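From: Mairéad Buckley
To: Riltidside vapor list
Subject: Re: Cotton wicks in the Szalai rebuildable

Noémi Antal wrote:
> I rewicked mine twice last night and still get dry hits after four
> or five puffs. Juice is a 70/30 from Tritolia. Am I packing too much
> cotton in, or is 15 watts too high for this coil?
> Also, has anybody run the Eline mod with the Szalai on top?

Noémi, don't give up on it! I was ready to throw mine in a drawer the first week, and now it's the only tank I carry. My bet is too much cotton. You want it to slide through the coil with a little drag, and if the coil bends or shifts when you pull, thin it out. Then comb the tails (a toothpick is fine) and trim them so they just touch the bottom of the juice channels. Mine were way too long, bunched up in there like a cork.

15 watts sounds fine to me. I run a bit over that in the evening. The 70/30 could be part of it if the 70 is VG, that stuff is thick and slow to soak in. Try a 50/50 for one tank and see if the dry hits go away.

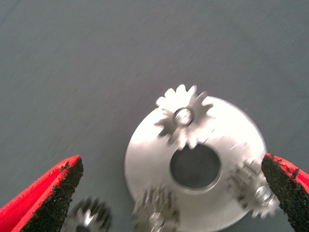 Oh, and prime it properly! Drip juice on the cotton until it stops drinking it up, close the tank, and let it stand ten minutes before the first puff. I skipped that for ages and kept blaming the coil.

As for the Eline, yes, I've had the two together since May and I love it. Sits flush, no wobble. The 2000 mAh cell gets me through a workday with some left over. Shih-chieh Mak had trouble with his center pin sitting too low, so check yours if it says "no atomizer."

Let us know how the thinner wick goes!

Mairéad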